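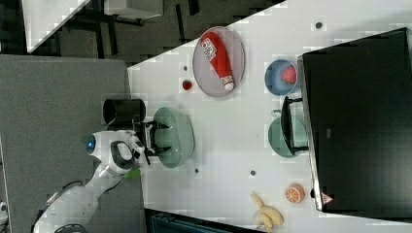

Clearing a table properly

You would think a table could be cleared by anyone with two arms and ten minutes. Having shared an office kitchen at Testelow for 7 years, I have doubts.

Start with food. Strawberries go first, and into a bowl, all of them. One left out on a white tabletop will find a sleeve.

Next, the bottles. Ketchup lives in the fridge door, cap shut and wiped. It does not live on a plate, however comfortable it looks lying there.

Now cups. Take any that stand near the edge before you reach across for something else, particularly over carpet. I have paid for one carpet clean and would like that to remain the total.

Plates last. Scrape, then stack by size – ovals with ovals, rounds with rounds, bowls on top. A mixed stack will get as far as the door.

Wipe the table with a damp cloth, working towards yourself, with your other hand cupped under the edge for crumbs. Dry it with a tea towel. Put the tea towel back on its hook, Iddrisu.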